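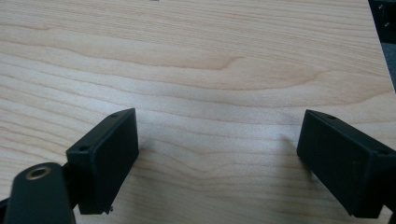 FURN 191: Buying, Owning and Regretting Furniture
Handout 4: How to read a tabletop
Instructor: Fionnuala Mac Mathúna
Revised 03/06/2022

Bring this to the workshop session. If you lose it, the copy on the course page is the same one with worse margins.

1. Where the pattern comes from

A tree puts on a layer of wood every growing season, like a person who never takes off last year's sweater. The wood laid down in spring is usually paler and grows fast. The wood laid down later is denser and often darker. Everything people pay extra for in a tabletop comes from cutting through those layers at one angle or another.

Two words get mixed up all the time. Grain is the direction the fibers run. Figure is the pattern you see on the surface. Salespeople use "grain" for both, and so will I when I get tired, but on the quiz please keep them apart.

2. The three cuts

Plain sawn (also called flat sawn). The log is sliced straight through, the way you would slice a loaf of bread. The saw meets the rings at a shallow angle, so the face of the board shows wide bands, long loops and arches. Woodworkers call these cathedrals. Little wood is wasted, so it tends to be the cheapest cut. It is also the cut most likely to cup when your apartment goes from damp to dry.

Quarter sawn. The log is cut into quarters first and then into boards, so the rings stand close to upright in each one. The face shows straight, narrow lines. Oak also shows ray fleck, those shiny flakes that people either adore or try to wipe off. More waste, more labor, more money.

Rift sawn. The rings meet the face somewhere between the other two. Very straight lines, hardly any fleck, a lot of scrap on the floor. Ask the price sitting down.
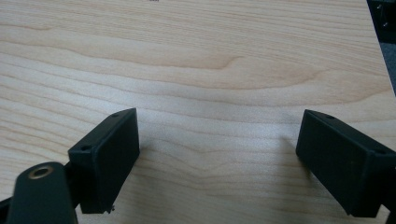 Fig. 1. Pale wood with a broad curved figure. Compare with the notes on cathedrals, section 2.

3. Veneer, and the snobbery about it

Veneer is a thin sheet of wood glued to something else. It has been done for thousands of years, frequently by people with better taste than ours. A good veneered top stays flatter than a solid one, since the core underneath is usually more stable than a wide plank. A bad veneered top peels at the corner the first time somebody leaves a wet glass on it, and then everyone in the family picks at it for a decade.

How the sheet was cut matters as much here as it does with boards:

Rotary cut: the log spins against a long blade and comes off like paper towel. Big, wandering patterns. Common on plywood.
Flat sliced: the half log is sliced straight across. Arches and loops, much like a plain sawn board.
Quarter sliced: straight lines, as you would expect by now.

Sheets from the same log can be laid side by side in order (slip match) or with every second one flipped over like the page of a book (book match). Book matching gives you mirror images. Some people see butterflies in them. I once taught in a room where the door panel looked like a disappointed owl, and that was a long semester.

4. Solid, veneer or a photograph of wood?

Look at the end first. On a solid board, the lines on the face should carry over the edge and turn into end grain, which shows parts of the rings. If the end shows the same long lines as the face, you are probably looking at edge banding.

Look underneath. A different wood or a bare core tells you a good deal. Crawling under tables in a showroom is allowed. I have done it in a skirt.

Look for repeats. Printed laminate comes off a roller, and the same knot will come around again sooner or later. Find the twin and you can stop looking.

Do not rely on weight. Cheap particleboard is heavy, as anyone who has moved a bookcase up three flights can tell you.

5. Catalog words, translated

"Wood tone": a color.
"Wood finish": also a color.
"Solid wood construction": ask which parts.
"Hand selected veneers": someone had to pick them up.
"Natural variation is to be expected": no returns.

6. Worked comparison

Three dining tables, same footprint, prices from the class price sheet:

Larkska, printed laminate on particleboard: $191
Grimport, rotary cut veneer on plywood: $300
Lenihan, solid plain sawn maple: $752

Before you say the Lenihan is the best buy, write down how long you expect to keep it, whether it has to fit up a staircase, and who will be eating at it. The Larkska is a perfectly sensible table for someone with a toddler and a lease. The Grimport can be sanded very lightly, once, by a careful person. Most of us should count that as never.

7. For next time

Read the Cimard packet, pages on finishes only. The chapter on waxes is 200 years of argument and can wait.

Find one table you use every day. In a paragraph, say whether it is solid, veneer or laminate, and what you looked at to decide. "It was my grandmother's" is lovely but is not evidence.

Sketch the figure on a small part of the top. Pencil is fine. Please sketch on paper and leave the table alone; I get an email about this every March.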